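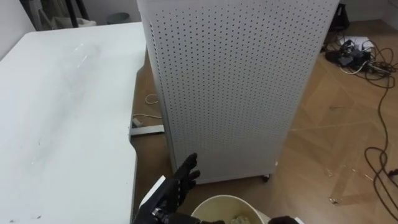

Where do I put a big air purifier in a small room (and how do I keep the floor clean around it)?

Asked by Snežana Todorova, Oct 11, 2003

Hi all! So I finally turned our spare room into a work room, and I'm pretty happy with it except for one corner. I have a tall white air purifier, the kind with the little holes all over the front, and right now it's parked right by the white table. It has casters, so I figured I'd just roll it out of the way whenever I sweep. Well, I don't. The gap between it and the table leg is the perfect size for crumbs and a stray white cable, and the bits on the floor just seem to move from one side to the other.

Then there's the table top, which is white too (my own fault, I picked it) and shows every gray smudge. I've gone over it with plain water and a rag and mostly spread things around. Dish soap leaves streaks when the light hits it.

The desk on the other wall is in better shape, mainly because I make myself clear it. I go around with a white plastic bucket and anything small that doesn't live on the desk goes in, caps and lids and little containers, and then I sort the bucket later. Or I mean to. Last time I sorted it was in May.

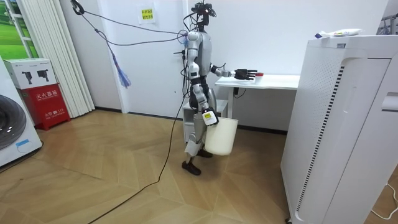

Takumi Uchida wants to know why you're sorting at all. If you haven't gone looking for something since May, he says, tip the bucket out on a towel, keep what you can name a use for and toss the rest, 14 minutes tops. He also asks how far the purifier is from the wall, and whether the back of it takes in air, and you should probably check that before moving anything.

Snežana again, adding to my question: good point, I don't know about the back! I can see holes on the side as well as the front, so I'm guessing I shouldn't shove it flat up against the table either?
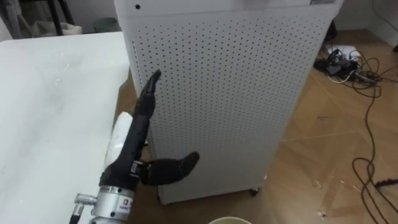 Purifier next to the table

2 answers

Answer from Takumi Uchida (2,168 points)

Okay, longer version. Look in the manual for the clearance, every model is different. If the manual's gone, I'd leave a good hand's width on any side that has holes in it and more if you can spare it. Mine was jammed beside a bookcase for a whole winter and the side panel grew a fuzzy gray coat, so now I vacuum it with the brush attachment whenever I do the floor.

For the cable, clip it up under the table. Stick-on clips are fine, wipe the underside first or they'll drop off. Once it's off the floor you can get a broom in there without fishing around, and you really will roll the purifier out more often. Unplug it first!

For the white top, try a barely damp microfiber cloth and then a dry one right behind it. I use way less soap than I used to, like one drop in a bowl of water. Scuffs are a different thing, a melamine sponge takes some of them off but go easy, it can dull a shiny finish. Test a spot near the back edge.

80 people found this helpful
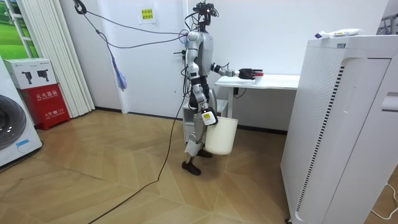 Desk side of the room, with the bucket

Answer from a guest

just get a smaller purifier. or put it in the hall and leave the door open, thats what we do

Comment from Snežana Todorova

Ha, the hall is full of bikes, but thank you! Takumi, I clipped the cable up this morning and swept, and there was so much grit back there it was embarrassing. Haven't tried the sponge yet. Does it matter if the cloth has been through the dryer with fabric softener? All of mine have.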